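Facilities > Food Areas > Inspection Records > Murnham

May walk-through, burger assembly station, Murnham
Posted Wednesday by Drita Mladenović

Station: burger assembly, white table, carpeted side
Present: Drita Mladenović (inspecting), Jannik Wiegand (shift lead)
Key: OK / FIX / NOTE

1. Hand washing

Sink within reach of the station: OK
Soap and paper towels stocked: OK
Sign posted at eye level: FIX
Comment: The sign is behind the coat hooks. Jannik will move it to the wall next to the towel dispenser.

2. Cold holding before service

Refrigerator reads 41 F or below: OK
Log filled in at opening and at noon: FIX
Comment: Opening reading was there, noon reading was missing on two days. The log sheet had run out of lines and the new one was still in the office. Keep spare sheets in the drawer under the refrigerator.

Raw patties on the bottom shelf: OK
Prepared vegetables covered and dated: OK

3. Table and tray

Table surface free of cracks and chips: OK
Center tray in good condition, rim sound: OK
Tray floor clean between rounds: FIX
Comment: Crumbs and specks on the floor of the tray, and a smudged darker patch across the lower middle. Crumbs during a round are expected. The patch needs a proper wash with detergent, rinse and sanitizer. If it stays after that, treat it as a stain, write it down and tell me so we can decide about replacing the tray.

Small bits of food on the inner edge of the tray get missed when people wipe straight down the middle. Wipe the edges first, then the floor.

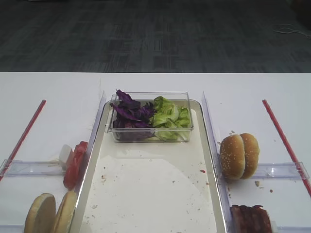
Cloths should go back in the sanitizer bucket after each wipe-down and stay off the table. Test strips are in the Sedorier box on the shelf. Change the bucket when the water looks cloudy, even if the strip still reads fine.

4. Vegetables at the station

Cabbage and lettuce held in a clean container: OK
Container not overfilled: FIX
Comment: The purple cabbage was above the rim and hanging over the side on the left. Anything hanging over touches the tray or gets knocked out. Fill to just under the rim and refill more often. Sharing one container between cabbage and lettuce is acceptable. Use separate tongs for each.

Sliced tomato: NOTE
Comment: The slices were stood up in a row against the low clear bar, next to the left divider. That is fine as long as the bar is washed with everything else. It was not on the cleaning list, so I have added it. Cut tomato counts as a cold-held food and has to follow the same time rule as the refrigerator items once it is out.

5. Clear dividers

Dividers upright and steady: OK
Free of cracks and sharp corners: OK
Washed both sides at close: FIX
Comment: The closing list only says "wipe panels." Changed to "wash both sides and bottom edge." Raimo Pelkonen asked whether glass cleaner can be used. No, use the same detergent as for the tray.

6. Floor

Walkway clear: OK
Carpet near the table: NOTE
Comment: Dark gray carpet is hard to check for dropped food. Vacuum after every service. I would still prefer a washable mat on the working side. Na-rae Won has a price from Halász for one and will send it to me.

7. Paperwork

Allergen sheet at the station: OK
Sheet matches the current buns and sauce: FIX
Comment: The sauce was changed and the sheet still lists the old one. Yaryna Polishchuk is updating it. Until the new sheet is up, keep the sauce label at the station.

Follow-up

All FIX items to be closed before the next walk-through. Jannik to initial each one on the paper copy. Tray patch and allergen sheet come first.

Recent records
Brorside: dish room, repeat visit
Brorside: dry storage
Murnham: hot holding cabinet
Murnham: waste area and back door
Blank checklist, assembly stations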